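# Handout 2: Setting up and looking after the Lencho bench

Watunby Technical College, Robot Cells module. Read this before your first practical in the Drurmont room and bring it with you.

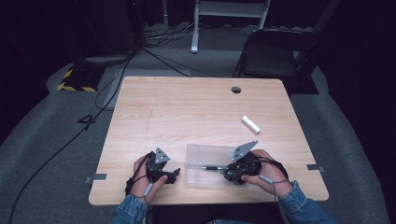
Could the notes please say which checks have to be done every session and which ones can wait, came a comment on last year's version. The old handout put them all in one long list, and groups were spending half of the practical on jobs that only need doing once a month. The checks are now split into three parts: every session, every 16 hours of use, and monthly. If a check is in the first part, do it every time, even if the group before you has only just left.

## What counts as the cell

For this module the cell is the table, both hand-held grippers, their cables, the straps, the floor inside the curtains and the recording computer. A fault in any of these is a cell fault and goes in the log. Students tend to log gripper faults and leave out the rest. A table that rocks will spoil a recording just as surely as a bad jaw.

The grippers are worked by hand. The operator sits at the near edge of the table, holds one in each hand and does the task with the jaws. The computer records the position of each gripper and how far the jaws are open. Later in the module you will use these recordings with the robot arm in the next bay.

## Before you switch on

1. Read the last page of the log. If the last entry is an open fault, stop and speak to the technician.
2. Push down on each corner of the table in turn. It should not move. If it does, look at the fixings at the front corners first.
3. Wipe the tabletop with a dry cloth. Do not use spray on it. Old scratches and marks can stay, but note any new ones.
4. Walk the cables from end to end. Look for flat spots, cuts and tight bends. Keep them away from the chair wheels.
5. Check that the tape marks and the striped marker on the carpet are still stuck down or in their usual place. Do not move them to make room for bags. Bags go outside the curtains.
6. Pull the curtains fully across. A gap on either side lets in light from the corridor, and the tracking is worse in the afternoon when the sun is on that side of the building.

## Putting the grippers on

Take the left gripper first. Pass your hand under the strap, take hold of the body and tighten the strap until the gripper stays put when you relax your fingers. It should not leave a mark on your skin. Then do the right one. You will need help with the second strap, so work in pairs.

The cable should run back past the wrist with enough slack for you to turn your hand over. Try it: palm down, palm up, palm down. If the cable goes tight, undo the strap and start again. Do not pull more cable through by tugging at the gripper.

Push loose cuffs back if they catch on the strap or the cable. Long sleeves are allowed. Watches and bracelets come off.

The triangular metal plate on each gripper is not a handle. It has been set at the correct angle and the calibration depends on it. Pick the gripper up by the body only. When you put it down, put it in its cradle. Do not rest it on the plate.

## Zeroing the jaws

Do this once both grippers are on and the computer shows both of them as connected.

- Close the left jaws fully, with nothing between them, and hold them closed.
- Press the left zero key on the computer. Wait for the tone.
- Open the jaws as far as they go. The reading should be 92 mm.
- Close them again. The reading should come back to 0.
- Repeat for the right gripper with the right zero key.

A reading up to 2 mm out is acceptable for teaching work. If it is further out than that, clean the jaws and zero again. If it is still out, write both readings in the log and use the spare.

Do not zero with an object in the jaws. It has been done more than once, and every recording from that session had to be thrown away.

## The test task

Every group runs the same short task before starting its own work. It uses a shallow clear box, a pen and a small white block. The operator picks up the pen with one gripper, puts it in the box, and then does the same with the block. The box stays flat on the table the whole time.

The pen is a good test of the jaws. If they are dirty or out of line, it rolls or turns as they close. The clear box is there to test the video. Its edges are hard to make out under poor lighting, and if you can't find them on the playback, the lights need setting again.

Play the recording back before going on. Look for these things:

- Both grippers are tracked from start to finish, with no jumps.
- The jaw reading changes when the jaws move, and at no other time.
- The pen and the block can be followed all the way into the box.
- Left and right are not swapped.

The last one sounds silly but it is the most common mistake in the first week. The connectors at the computer end are the same shape. Look at the labels before you plug them in.

## Every session, at the end

Close both jaws before taking the grippers off. Undo the strap, support the gripper with your other hand and put it in the cradle. Wipe the jaw faces with a lint-free cloth. Coil the loose cable in wide loops and lay it beside the table leg. Do not wrap it round the gripper.

Fill in the log: time on, time off, both open readings, and any fault. "No faults" is a proper entry. A blank line is not.

## Every 16 hours of use

The hours are added up on the inside cover of the log. When the total reaches the next multiple of 16, the group using the cell does the following before leaving.

- Check the jaw pads for wear. Press a thumbnail into the pad. If the mark is still there a minute later, the pad needs changing.
- Check the screws on the top plates with the short hex key. They should be firm. If one turns, do not tighten it yourself. Mark it with a dot of paint pen and log it.
- Look at the straps where they join the body. Fraying begins there.
- Hold each cable near the gripper end and bend it gently while your partner watches the screen. If the reading drops out, the cable is faulty. Tag it and take it out of use.

## Monthly

The technician does the monthly work, and each group will sit in on it once. It covers the full calibration, the plate screws, the table fixings and the cable runs across the floor. The calibration file is saved under the name of the month, so if you are working in January and the computer has loaded a file called November, do not start recording.

Each full calibration takes 288 readings. They are taken with the gripper held in a fixed block and moved from point to point across the table. It is slow work. Please do not walk on the carpet near the table while it is going on.

## Changing a jaw pad

You will be assessed on this job. Unplug the gripper first. Lift the old pad from the back edge with the plastic tool. Never use a knife. Clean off all the old adhesive with a wipe and let the surface dry. Peel the backing from the new pad, line it up with the tip of the jaw and press it down for a full minute. Leave the jaws open for ten minutes, then plug in, zero and run the test task.

Marks are given for a clean surface, a straight pad, a correct open reading and a complete log entry. Marks are lost for forgetting to unplug.

## To do before the practical

Write out, in your own words, what you would check if the right gripper read 87 mm when fully open. Put the checks in the order you would do them and say at what point you would stop and use the spare. Half a page is enough. Hand it in at the start of the session.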